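The Table Stays

Bushra Dogar on small kitchens, big families and the one bit of furniture she'd never give up 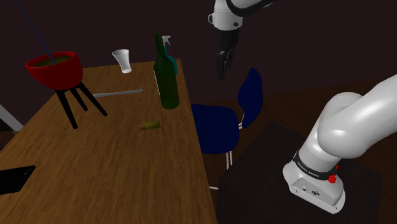 Issue 29 | Homes & Living | p. 6

My mother bought her kitchen table in 2000 from a man in Mikham who was clearing out his late aunt's house, and she got it home by walking behind a borrowed van with one hand on the legs the whole way, because the doors wouldn't shut. I was on the other side doing the same. It was raining, I had the wrong shoes on, and I remember thinking that no table on earth could be worth this.

Well, I was wrong! I've got it now. It's lived in my flat in Plulport since she moved into the bungalow, and it takes up so much of the kitchen that you have to breathe in to get to the fridge. Everyone who visits tells me to get rid of it. My brother has sent me links to fold-down ones that hang off the wall like an ironing board. I've looked at them (I'm not made of stone) and I've closed the page every time.

I did all my homework at that table, badly. I cut out my first dress pattern on it, straight through the cloth and into the wood, and the scratch is still there at the window end. When my dad was ill we more or less moved the whole house into the kitchen, and my aunts would sit round it from breakfast onwards peeling things. So many potatoes. I don't think we ate half of them.

So when I started asking people about their own tables for this piece, I thought I'd get a few polite answers about pine and oak. What I got was stories about rows. One woman hasn't forgiven her sister for taking their gran's table and painting it duck-egg blue. A couple in Holoswood told me they'd split up over one, then got back together, and the table had been in a lock-up all that time with a sheet over it, costing them money every month.

Lev Pavliuk mends furniture in a unit behind the station at Holoswood, and I took him a photo of my scratch on my phone. He made a face. I asked if he could sand it out and he said of course he could, and then he asked me why I'd want to. I didn't have an answer ready, so he put the kettle on.

He says most of what comes through his door is tables, and most of those have nothing much wrong with them. A wobble, a white ring from a mug, wax from a birthday candle. People bring them in before Christmas in a panic as if the in-laws will be down on their hands and knees with a torch. He's got up to six waiting at any one time in December and they're stacked on their sides with blankets between, so the place looks like a very slow removal firm.

For the white rings, by the way, he uses a soft cloth and a bit of wax polish, goes gently with the grain, and leaves it overnight before deciding whether it needs another go. For wobbles, he checks the screws before he does anything else. I went home and checked mine and two of them turned in my fingers. Twenty-odd years of folded beer mats under that leg!

The other thing he told me was to stop using the spray stuff from the supermarket every day. A damp cloth, wrung out properly, then a dry one. My mother has been saying this to me since I was nine, and I'd like it noted that I've now paid a man in petrol money and biscuits to tell me the same.

I did have one wobble of my own, and I don't mean the leg. In March a friend moved out of her place and offered me her little round table, a lovely thing, seats two, folds in half. I had it in the kitchen for a week with the big one pushed up on end in the hall. I could open the oven door all the way. I could have danced, if I'd wanted to. But there was nowhere to put the post, or the sewing machine, or the cat (Bogdan, enormous, sleeps where he likes), and when my nephews came for tea they ate on the floor and thought it was brilliant, and I stood there with a plate in my hand feeling oddly homeless.

The round one went to my neighbour. It took three of us and a lot of swearing to get the old one back through the door, and we've taken a chip out of the frame that the landlord hasn't spotted yet. Mum came over that Sunday, ran her palm along the edge as she always does, and asked me what on earth I'd been cleaning it with.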